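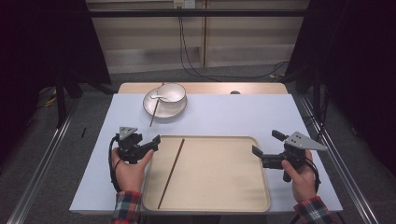
Figure 7. Both hand grippers held at the tray at the table-setting station. One chopstick is in the tray; the other leans across the plate.

4.3 Setting Up the Table Station and Hand Gripper Pair

This section covers the table station of the Zarneo teaching cell, from powering up the grippers to the first practice run. It applies to cells with two hand-held grippers on cables. For the wireless pair, see the Bevell supplement.

Before you start, the rails must be fixed to the floor and the overhead bar must be locked (section 4.1). Allow 10 minutes if the cell was used the day before and longer after a move.

Preparing the table

1. Wipe the table top with a dry cloth. Do not use polish. A shiny surface throws glare into the head camera.

2. Draw the side curtains as far as the marks on the floor. Leave the far side open.

3. Place the tray in the middle of the table, in front of the operator's position, long side toward the operator.

4. Place the plate at the back left. Set the bowl on the plate and lay the spoon beside it with the handle pointing left.

5. Place the chopsticks according to the task card. On some cards they start together in the tray, on others apart.

Note: Use only dishes from the station kit. If a piece is chipped, replace it with one of the same size and color, and write the change in the station log.

Connecting the grippers

CAUTION: Switch off the control box before plugging in or unplugging a gripper. Connecting a gripper with the power on can damage the finger encoder.

6. Check each cable along its full length. Look closely at the last few inches before the grip, where most wear shows up first. Do not use a cable with a split jacket.

7. Plug the left gripper into port L and the right gripper into port R. Turn the collar until it clicks.

8. Check that the metal plate on top of each gripper is seated and does not rock. If it moves, tighten the two screws at its base with the small hex key. Stop when the screws are snug.

9. Let each cable hang down past the hand. Do not wrap it around the wrist or tuck it into a sleeve. A tight cable pulls on the grip and shows up in the recording as drift.

10. Switch on the control box and wait for both port lights to turn green.

Zeroing the fingers

11. Pick up one gripper in each hand and hold them over the tray with the fingers facing each other.

12. Close both grippers fully and hold them still until the box beeps.

13. Open both grippers fully and hold again until the second beep.

14. Read the open value on the display. It should be 495 on both sides. A difference of up to 10 either way is acceptable. Outside that range, repeat steps 12 and 13. If the value is still out, go to "Finger value out of range" below.

Note: Zero the grippers again after changing operators. People squeeze differently, and the stop pad gives a little under a strong hand.

Practice run

15. Pick up the chopstick in the tray with either gripper, lift it clear of the rim, and set it down again. The finger should hold it without the chopstick turning.

16. Bring the two grippers together slowly over the tray. The cables must not drag across the dishes at any point.

17. Save the practice run under the name "check" and play it back. Both grippers should move smoothly on the screen.

CAUTION: Keep cables on the floor clear of the operator's feet. Run loose cable back toward the wall.

Finger value out of range

Switch off the box and remove the finger pad. Clean the slot behind it with a soft brush, refit the pad, and zero again. If one side still reads low, swap the cables. When the fault moves with the cable, order a new cable from Istton. When it stays with the gripper, send the gripper to the Alvarado service desk with a copy of the station log.

Port light stays amber

The collar is not fully turned. Switch off the box, reseat the plug, and switch on again.

Section revised 11/05/2018. Step 14 limits changed.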